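Happy Friday, everybody! It's October 9, 2020, the leaves on my street have finally given up, and I've spent most of this week cleaning out the bathroom cabinet. So that's what you're getting in this issue (the soup recipe is coming next time, I promise).

It started because I had a headache. I went looking for one plain pain reliever and had to move a sunburn gel, two half-used cough syrups, a tube of something with the label worn off and a box of bandages with no bandages in it. By the time I found what I wanted I was so annoyed that I sat down on the edge of the tub and pulled everything out. Six bags of stuff! I live alone!

My big discovery is that I'm a duplicate buyer. I can't find the eye drops, so I buy eye drops, and then I put the new ones in front of the old ones and can't see either. I did the same with antacids, and with those little travel bottles I pick up every time I have a train to catch at Astport and then never open. I haven't been on a train since winter and I still own enough tiny shampoo to wash a horse.

I'd tried sorting this out in September with one of those tiered plastic racks from Allmont. It looked lovely for a weekend. The trouble was that all the short things fell over as soon as I reached past them, and then they rolled, and then I was back on my hands and knees behind the toilet. I gave the rack to my sister, who keeps spices on it and is very smug.

What I use now is cups. Plain old cups, one color per job. Small bottles go in standing up, caps at the top, and when I need something I take the whole cup out and put the whole cup back. One cup is for things I take, one is for things I put on my skin, and the rest of the shelf is for the toothpaste and the big stuff that can stand up by itself. If a cup is full, I don't get to buy anything else for that cup. It's a very strict system for a person who owns three cans of the same hairspray.

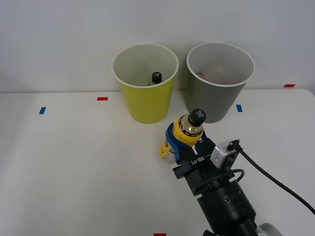
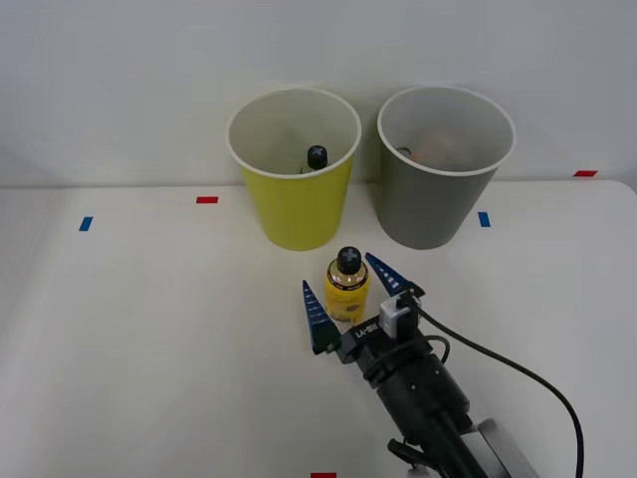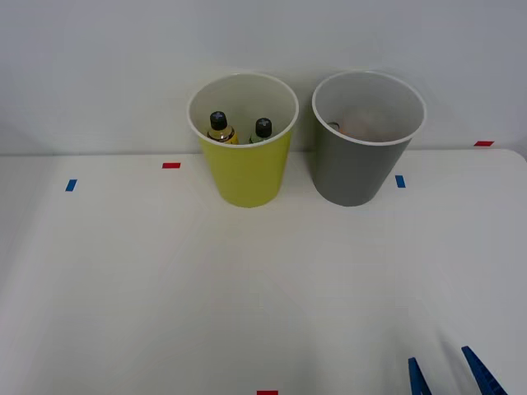 Two cups, side by side at the back of the table.

A few of you wrote in after the last issue to ask what to do with expired medicine, so I called my pharmacy, the Nnaji one on the corner. They have a drop box by the counter and you can just walk in with it. They asked me to leave pills in their original bottles and to scribble over my name and the prescription number with a marker first. Yours may do it differently, so call before you haul a bag over there. Check your dates while you're at it. My oldest find was a cold remedy I'm pretty sure I bought for my last apartment, back when I lived out in Rastoslow, which means I packed it in a box and paid movers to carry it.

Reader Farzana Paul sent a tip I've already stolen: she writes the date she opened something on the bottom of the bottle in permanent marker. I did all of mine on Wednesday night in front of the TV and it was weirdly relaxing, although I did get marker on the couch. (If you know how to get permanent marker out of a beige couch, please, please hit reply.)

Next up is the drawer under the sink, where I can already see at least one hairbrush I thought I'd lost. Have a good weekend, and send me your soup questions before Tuesday!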